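About Iltura

Reading time: 2 minutes
Print this page | E-mail this page
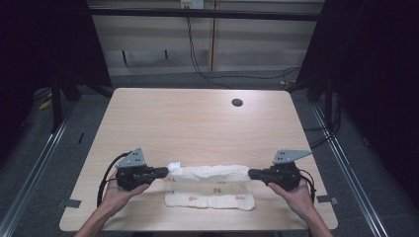 Rolling a white cloth on a wooden desk.

Iltura supplies, washes and folds flat textiles for guest houses, clinics and small offices. The range covers hand towels, bath mats, table linen, padded covers and cleaning cloths. Clothing and curtains are not handled.

The business was set up by Ebenezer Ankrah, who had previously managed the linen store of a residential college. It began as a folding and packing service only, with washing contracted out. Washing was brought in-house when the present unit was taken on, and the two sides now share one floor. The stock list stands at 1642 lines, of which hand towels are the largest group.

What we do

Articles arrive in closed bags and are sorted by weight and weave before washing. Padded and quilted articles are washed apart from single-layer cloths because they hold more water and need a longer drying cycle. After drying, each article is laid on a desk, checked on both faces, and either folded or rolled according to the customer's sheet.

Flat folding is the default. It stacks well on open shelving and the label can be placed on the outer edge. Rolling is used for baskets, drawers and narrow cupboards, and for padded articles where a hard crease would remain in the filling. A rolled article is started from one short edge, held at both ends and turned evenly. If one end runs ahead of the other the roll is opened and started again. Labels are left outside the roll where the construction allows it.

Finished articles are bundled in packs of 20. Cloths below hand towel size may be ordered in packs of 500, unfolded, at a lower rate.

Work surfaces

Folding is done on desks with smooth tops and rounded corners. Square corners were found to catch loose weave, and the last of the square-edged tables were replaced in September. Surfaces are wiped down between customers' loads. Pens, tape and drinks are kept on a separate shelf.

Ranges

Mistex: single-layer cloths and hand towels, white only.
Kälin: padded and quilted articles, including mats and covers.
Wividen: table linen, white and undyed.

All three ranges may be hired or bought outright. Hired articles are withdrawn when the hem has parted or the filling has shifted, and are replaced at no charge. Articles bought outright can be returned for mending at the customer's cost. Customers' own textiles are accepted if they carry a legible care label.

Collection and delivery

Collections are made in the morning and returned on the following round. Loads for the Thursday round must be bagged and tagged by 2 p.m. on the day before. Untagged bags are held at the unit until identified.

Changes to a folding sheet should be sent in writing, with the range name and the shelf or drawer depth.

Print this page | E-mail this page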